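Fullia Technical Institute – Student Projects Forum
Board: Robotics Practicum
Topic: Breakfast task – gripper approach and scoring, Group 4

stirnico_lead
Posted June 11, 2018
Group 4 submits its progress report on the breakfast task for comment by the other groups. The task requires the arm to pick up a slice of bread, place it in the toaster slot, and operate the controls. The fingers are printed to the Stirnico pattern issued to all groups in May. We have strip tape over the left end of the slot and intend to aim for the open part only. The group requests opinions on the order of the control steps before the final trials.

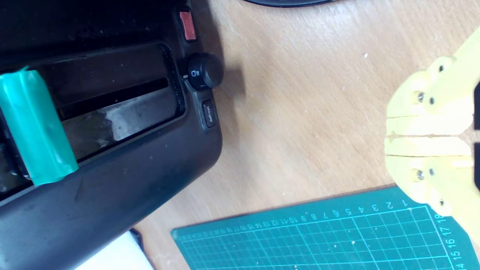

Gripper beside the toaster controls, Group 4 station.

Our present plan is to insert the bread first, set the dial second, and leave the defrost button out of the program entirely.

voyle_bench
Thank you for the report. Group 11 would respectfully advise setting the dial first. The fingers have to open wide to close around the knob, and we found that a gripper leaving the slot tends to arrive at the dial at a poor angle. Setting it first allows the program to begin from a known rest position.

stirnico_lead
The suggestion is noted. Our concern is that the dial may be disturbed when the arm passes over it with the bread. We ran the sequence both ways and did not see a clear difference in time.

mat_and_ruler
May I ask whether the toaster position is fixed for the final trials? The task sheet says the appliance "shall be placed by the assessor," but it does not say how closely the placement will match the practice stations. Group 14 has been taking its positions from the numbers on the cutting mat. If the mat is moved, all of those figures are lost.

practicum_office
The toaster will be placed by hand within the marked area. Groups should not rely on an exact position. The mat will remain on the table, but its alignment is not guaranteed. Requests for a fixed jig were considered in May and declined.

mat_and_ruler
Thank you. I wish to record that our group disagrees with this decision. A first-year project should separate the problem of grasping from the problem of locating the object. As it stands, a group with a sound grasp may score nothing.

voyle_bench
I do not share that view. The final trials are meant to resemble a kitchen table, and people do not put a toaster down in the same place twice. Groups had sufficient notice.

stirnico_lead
Returning to the grasp itself, which was the second matter we wished to raise.

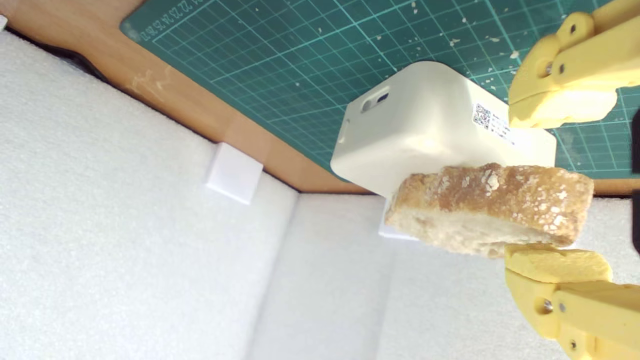
Grip force remains the least settled part of our program. The Vomska controller accepts a single closing value, and a value that holds a firm slice will crush a soft one. We are using bread with a proper crust for practice. The hold we now prefer has one finger pad on the upper side of the slice and the other on the lower side, with the rest of the slice extending out past the fingers. The far end is ragged, and there are crumbs on the mat, so we would welcome comment on whether a longer reach over the slice is advisable. Our saved program for this hold is number 1111 in the shared folder, and other groups may copy it.

crumb_tray
We tried program 1111 at our station and thank Group 4 for sharing it. The hold was acceptable, but the slice dipped at the free end as the arm turned. Our group would grip nearer the middle. The fingers would then have to release higher above the slot, and we accept that.

stirnico_lead
A higher release was our first method. The slice leaned against the rim on several attempts and did not go down. We would rather manage the dip.

voyle_bench
Could the arm be slowed during the turn only? Voyle Hall stations have the speed setting on the second menu page – I am not certain whether yours is the same.

stirnico_lead
It is the same. We will test a slower turn and post the result in this topic.

practicum_office
Groups are reminded that factory-sliced bread will be used in the final trials. Practice with other kinds is permitted. Please clear all crumbs from the mats before signing out of a station.

mat_and_ruler
Will the bread be fresh on the day, or from the day before? It affects the closing value considerably.

practicum_office
Fresh. The task sheet will be amended to say so.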